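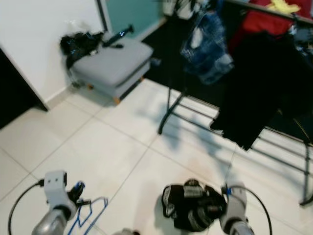 WEVBERG, Jun 9, 2020 – Wevberg has released the first public draft of its practice guide for two-armed robots that handle clothing in homes and in rooms laid out like homes. The guide covers how a work area is set up, how garments are gripped and released, and what has to be written down when a task is stopped. It applies to work of the type where one gripper holds a crumpled black garment and the other is near a thin blue clothes hanger, with a metal drying rack standing within the same tiled area. The draft is open for comment until the end of July.

Existing safety rules for robot arms were mostly written for fenced cells and fixed parts. Clothing does not keep its shape, and a household floor is shared with furniture, cords and people. The guide does not replace any legal requirement or any instruction from the maker of the robot. Where two requirements differ, the stricter one applies.

Work area

Section 2 sets out the floor plan. The operator marks a working zone before power is applied to the arms and records the position of each piece of furniture inside it. Drying racks are treated as movable obstacles even when loaded, and their legs are to be included in the obstacle map down to floor level. Thin legs and single rails are named as a separate class in the draft, as they are often missed by depth sensors set for larger objects. Doorways that open into the zone must be either closed or watched by a second person.

Cables on the arms are covered in Section 2.4. Any cable that stands clear of the arm housing is to be counted as part of the arm when clearances are set. Cable loops are checked at full reach in both directions at the start of each shift.

Handling of garments and hangers

Section 3 deals with the grip. A garment is to be held at one point until its lowest edge has been located, and the arm may not travel over a person's feet or over the rack with the lower edge unknown. Grip force is set by fabric class, with separate limits for knitted, woven and coated cloth. Printed panels are tested as coated cloth unless the operator has shown that the print does not change the friction.

Hangers have their own clause. A wire hanger on the floor is classed as a loose object, and a mobile base may not move over it. It may be picked up by the robot only from a standing stop, with the second arm either empty or holding its load still.

Stops and records

Each stop is entered in a log under one of four causes: lost grip, unknown edge, contact with an obstacle, or operator decision. The log entry is made before the task is resumed. A run with more than two contact stops is ended and the zone is mapped again.

The limits in the draft are based on a set of 1,679 logged handling runs supplied by Kivby and Chuang, the two firms that took part in the drafting work. Of these, 192 ended in a stop, and 33 of the stops involved contact with a rack or its rails. Britavetti reviewed the test method and wrote the annex on fabric classes.

"The contact stops were the main reason for the clause on thin obstacles," said Zhenhua Tang, editor of the guide. "We had a general clearance figure in the early text. It worked for walls and furniture. It did not work for rails, so rails now have their own figure and their own check."

Tang added that the limits for coated cloth are provisional – the test set held fewer items of this type than of the others – and that comments with test data are preferred on this point.

Availability

The draft is free of charge and may be requested from the Wevberg standards desk. Comments should give the clause number, the proposed wording and the reason for the change. Comments without proposed wording will be read but will not receive a written reply. A revised text will be sent to all parties who commented before it is issued as edition 1.

About Wevberg

Wevberg prepares practice guides and test methods for service robots used outside factories. Its guides are used on a voluntary basis.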